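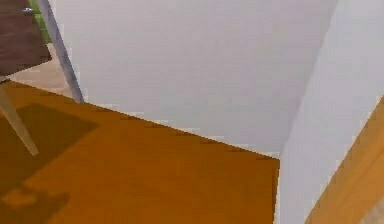
By Ferenc Jakab | Sunday, June 4, 2023 | 2 comments

About Archive Walking Reading Contact
Blog > Learning > Hungarian at the kitchen table

I started learning Hungarian again in February. My grandfather spoke it and my father understood it, and I got the last name and a few words for food. I took a class in college and quit before the midterm. This time I have kept going for 17 weeks, so I want to write down what I do and what has been a waste of time.

The course I use is called Gradus. It is a plain workbook with audio files, and the company that makes it, Tovorard, mails you the next section when you send back the last one. I like that I can't skip ahead. The drawings are bad and the dialogues are mostly two people looking for a post office. I do one page before work and go over it again at night. Some pages take ten minutes and the one on possessives took me most of a week.

Vocabulary is the slow part. Hungarian doesn't share much with English, so there is very little to guess from. I keep a paper list, and it has 450 words on it that I can use in a sentence without looking. The front of the book says you need up to 3,000 to follow ordinary conversation. At my pace that is a long way off and I have stopped working out the date.

The endings bothered me less than I expected. Where English says "in the house," Hungarian puts the "in" on the end of the word: ház is house, házban is in the house. Once you hear it a few hundred times it sounds normal. The vowel has to match the word it's attached to, so it's kertben for in the garden, with an e. I still get that wrong when I talk fast, and I don't talk very fast.

The verbs are harder. There is one set of endings for "I'm reading" and another for "I'm reading the book." The workbook calls these indefinite and definite. I understand the rule on paper. In speech I pick one and hope, and my tutor waits until I finish and then says the sentence back to me the right way. I prefer that to being stopped.

Lessons with her are on the computer, two a month. I tried a weekly schedule at first and had nothing new to say. Every other week gives me time to finish a section and write a short paragraph for her to mark up. The last one was on my grandfather's shop in Hindatden, which sold shoes and fixed them. I had to look up sole, heel and glue. I will probably never need those words again, but they're the ones I remember best.

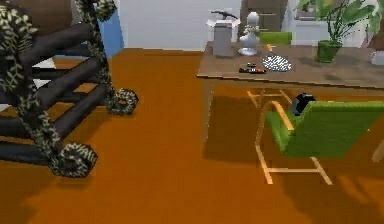 How do you say the double accent in a name like Erdős?

The ő is a long version of ö. Round your lips as if for "oh," try to say "ay," and hold it. The s at the end is pronounced "sh," so the whole name comes out close to "AIR-dush" with a longer second vowel.

That s was a surprise to me, even growing up around it. The letter s is "sh," and sz is plain "s." My father always said it correctly in the few words he used and I never connected it to the spelling. I had been reading half of my grandmother's recipe cards wrong.

Things I gave up on: flash cards on my phone, which I did while watching television and learned nothing from, and a children's radio program that was much too fast for me. Songs haven't helped either. The stress falls in different places when people sing, and I picked up some bad habits from one folk record that my tutor is still fixing.

What has helped most is reading the same short thing many times. I have a page from my grandfather's letters, typed out large. In March I could pick out the date and the word for bread. Last night I read the first paragraph with the dictionary closed. He was complaining about the price of leather. The second paragraph has a word in it that I can't find anywhere, and it may just be his spelling, so I'm taking it to my next lesson.

Filed under: Languages, Family, Slow Projects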